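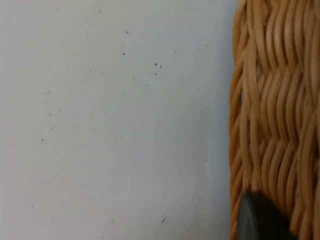

# Zarero Tidy – data card

Wrist-camera recordings of a two-finger arm doing small tabletop chores. The question behind the set is narrow: can a general policy put loose items into a household container without per-object tuning?

**Size:** 1258 episodes, 20 per session except the last
**Maintainers:** Romana Pešek, Berkay Dönmez
**Version date:** 2019-07-10

## Task

One item, one open container, one instruction. An episode counts as a success only if the item is inside the container and the fingers are clear of the rim. 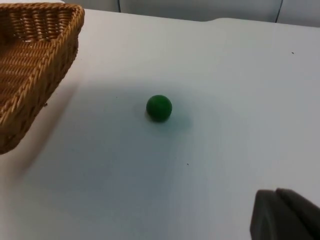 *Ball and wicker basket, gripper open.*

## Known limits

- Woven rims snag fingertips. Label `contact_rim` was added in April and is missing from older episodes.
- Crumbs and specks on the table are left in – do not filter them.
- No cloth, no liquids, no lids. Results say nothing about laundry or dishes.
- Depth is unreliable at close range. Use RGB only.

Report label errors to Juraj Slanina.

2 comments · 2 shares

Related
- Skememden drawer set
- Vinurura shelf restocking, data card
- Šimek gripper calibration notes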